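I gave up on fresh flowers in February, somewhere between the third dead bunch of tulips and the invoice from the florist in Plengate. My flat faces the wrong way, the heater dries everything to a crisp, and I travel for work. So I did what my nan did without a flicker of shame, and went fake!

Now, I grew up thinking artificial flowers were strictly for dentists' waiting rooms (dusty, mauve, a bit sad). They've come a long way. I spent a very happy afternoon wandering the aisles at Tovier, a warehouse out past the ring road with 581 kinds of stem on its list, and came home with far more than fits in one vase.
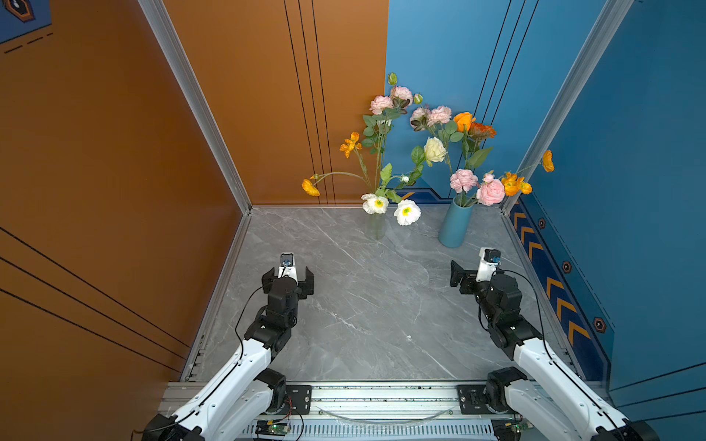
What I've learnt since is that the greenery matters more than the blooms. Everyone grabs the showy heads first, me included, and you end up with a bunch that looks like a birthday cake. My rule these days is eight leafy stems to seven flowers, and I'm not budging on it. Bend them too! Real stems flop about and lean on their neighbours.

Colour is the other trap. I had a fling with electric blue hydrangeas and we won't be discussing it. Whites and soft pinks are much easier to live with.
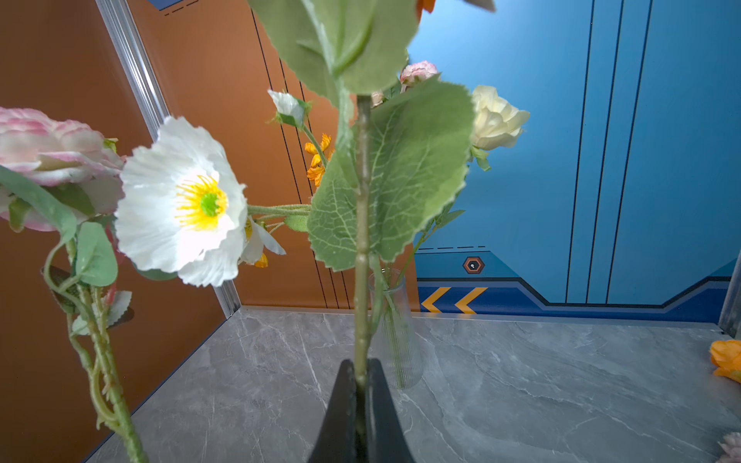 *White poppy-style bloom with yellow stamens, and fuzzy sage-green leaves beside it.*

Then there's the dust. A hairdryer on cool does most of it, and a soft make-up brush gets into the petals. I do mine every few weeks with the cricket on, and it's oddly soothing.

My favourite thing about the whole business is swapping things around with the seasons. Gum leaves in winter, something frothy come spring, and the spares live in a shoebox under the bed.
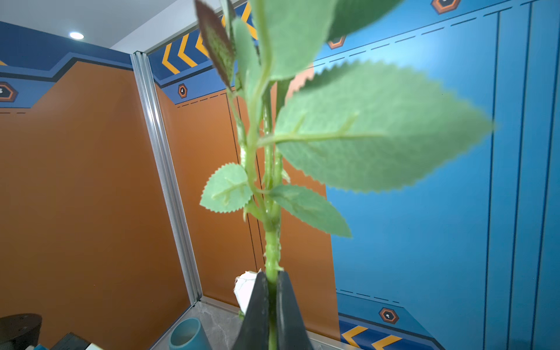
*Faux greenery, with a small pale thorn low on the stalk.*

Mum still sniffs them every time she visits, bless her.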